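Suture practice pads – what are you all using?
Needlework & Knots board > Practice materials

padthai_surgeon
29 Aug 2019
My Ruten pad has had it. I've put 300 stitches in it since June and the middle now has the texture of old cheese. Is the Fellcombe worth the extra money, or am I paying for the box?

coste_or_nothing
You're paying for the box. Get the Coste, flip it over when the first side gives up, and spend the change on thread.

loopy_lou
Disagree. The Coste tears if you look at it sternly. I've had two and both split along the same line. The Fellcombe is softer but it holds a bite.

Whatever you buy, look at your thread too. Mine kept fraying and I blamed the pad for weeks, as one does.

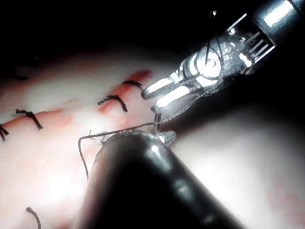 What fixed it for me was grabbing the thread less. Every time the jaws close on it you rough it up a bit, so hold the needle and leave the thread alone unless you're tying. Also cut it shorter. I was working with enough to fly a kite.

coste_or_nothing
Black silk frays if you breathe on it. Switch to nylon – problem solved, pad innocent.

loopy_lou
Nylon springs open the second you stop glaring at it. I'd take a bit of fuzz over a knot with opinions.

padthai_surgeon
So the choice is cheese or kite string. Has anyone tried the Todholm?

knot_again_88
Yes. 1000 stitches, says the label. Mine managed 3 good evenings and then I left it on a radiator.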